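The Dealer's Chair

When Bethel Workneh came back to the Helladon after her operation, her chair was gone. It was a plain chair with a worn green seat, and she had sat in it for 16 years, at the end of the long room, teaching new dealers how to pitch a card.

"They moved it to the store," said Ibsa Gebremichael. He was the floor manager, and he did not look at her when he said it. "You will not be sitting so much now. You will be walking between the machines."

The machines were from a company named Clurnodo. They stood in the training room behind the kitchen, where it was always too warm. Bethel put down her bag and looked at them for a long time. 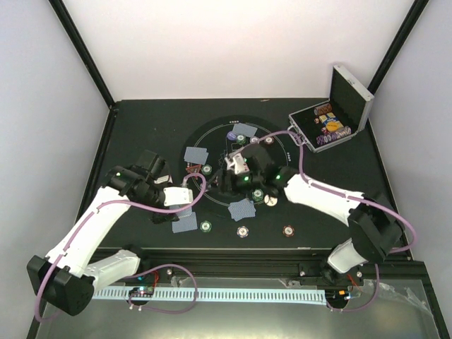

"What do they do?" she asked.

"They learn to deal," said Ibsa. "And to clear the table after. You correct them."

"How do I correct them?"

"Fuad will show you."

Fuad Tamiru was young and had been her student in December of the year before. He had been a nervous dealer who dropped cards on the floor. Now he had a laptop and was not nervous. He showed her a list on the screen with 1,000 deals in it, and next to each deal there was a small space where a person should write good or bad.

"Only good or bad?" said Bethel.

"There is also a space for comments. But Pascal Royer at the office does not read the comments."

She wrote comments anyway. She wrote that the wrist was stiff. She wrote that a player feels insulted when a card comes to him too slowly, and that a guest who is losing must not wait for his chips. On the first day she wrote 148 of them. 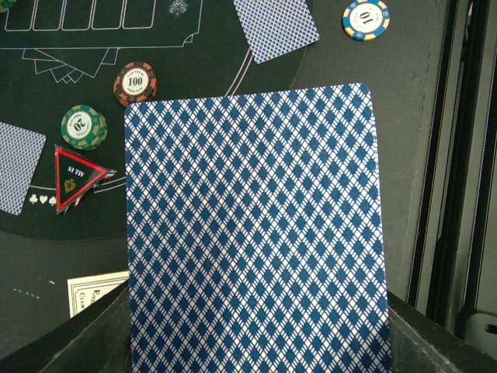 Daichi Uchida had dealt on the night shift until the tables were reduced, and now he came in the afternoons to put the things back in their places. He was slow at it, and Bethel knew he was slow on purpose, so the hours would be longer. He sat down by her and they watched the close view on the screen together. One card stood very large between two black fingers, its back all blue diamonds, and behind it the "ALL IN" marker was lying with its words upside down.

"My uncle held a card like this," said Daichi. "With the tips. He had bad hands, from the cement factory."

"Was he a good dealer?"

"He was terrible. Everybody loved his table."

Bethel laughed, and then she looked at the space where she had to write good or bad. She did not write anything yet. On the screen the scratches on the fingers looked grey, like old shoes.

"Do you want your chair?" Daichi asked. "I have the key of the store."

They went down together and carried it up the back stairs, each one holding two legs, and they rested on every floor.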